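Trultovel 80 Review: My Wrists Are Happier, My Desk Is Louder

Saturday, September 22, 2018

So I finally caved and bought a new keyboard. My old one had been dying since spring (the left shift key only worked if you pressed it on the corner, don't ask me why) and I kept telling myself I'd wait for the holiday sales. Then the Trultovel 80 popped up at Eltby with a little discount and that was the end of my patience.

A quick word on who's typing this. I play a lot of shooters, I play a lot of strategy games late at night, and I write for this blog on the same keyboard. I don't swap between three boards like some of you do. Whatever I buy has to do everything, and it has to fit on a desk that already holds two monitors and a cat.

The Trultovel is a tenkeyless board, so no number pad. I was nervous about that and I missed it for maybe two days. What I got back was mouse room, lots of it! I play on low sensitivity with big sweeping arm movements and I used to smack my mouse into the side of the keyboard all the time. Hasn't happened once with this one.

Mine came with the Iltine switches, the tactile ones. They have a nice bump about halfway down and then a pretty firm landing. They're not the clicky kind, but they are not quiet either - my wife can hear me from the kitchen with the door shut. If you stream or you're on voice chat a lot, turn on push to talk or look at the linear version. My friend Gaspard Chevalier has the linears and I tried his for an evening. Smoother, softer, and I made so many typos that I gave it back to him before dessert.
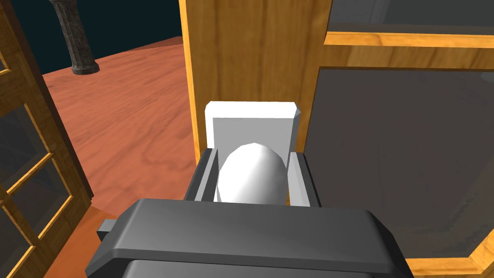
An egg between two gripper fingers, in a computer rendering.

Build quality is great for the most part. The top plate is aluminum and I can't get it to flex even when I push down hard in the middle. The feet are the weak spot. They're skinny little plastic things and one of them folds in whenever I slide the board back. I stopped using them and just lay it flat now, which my wrists seem to like better anyway.

Lighting is what you'd expect. There are 11 built-in effects and I think most people will use two of them. I set mine to a plain warm white and left it. The legends are crisp and easy to read in the dark, except for the secondary functions printed on the front side of the keys. Those don't light up at all, so good luck finding the volume controls at midnight during your first week.

Now for the part that annoyed me: the software. It's called Tanguy, it wants an account before it lets you do anything, and the first update took over 40 minutes on my connection. Once you're in, it's okay. Making macros is easy, and you can save your profiles to the keyboard itself and then uninstall the whole thing. That's what I did. I'd set up my profiles, saved them, and said goodbye. One warning, though - the game mode shortcut can't be changed, and it sits right next to a combo I use all the time in strategy games. I've turned it on by accident more than once.

Oh, and the cable! It's detachable and braided, and the plug is recessed pretty deep into the back. Most of my spare cables are too chunky to fit in there. Keep that in mind if you like custom ones.

I paid 3,186 pesos for it. Would I buy it again at that price? Yes, easily. For a bit less you can get boards with nicer feet and worse switches, and I know which one I care about more. The white version is supposed to reach Eltby in October, and I'm already trying to come up with a good excuse for needing it.

Good: switches, solid top plate, saves profiles on the board, all that mouse space
Not so good: flimsy feet, account needed for the software, dark side legends
My score: four out of five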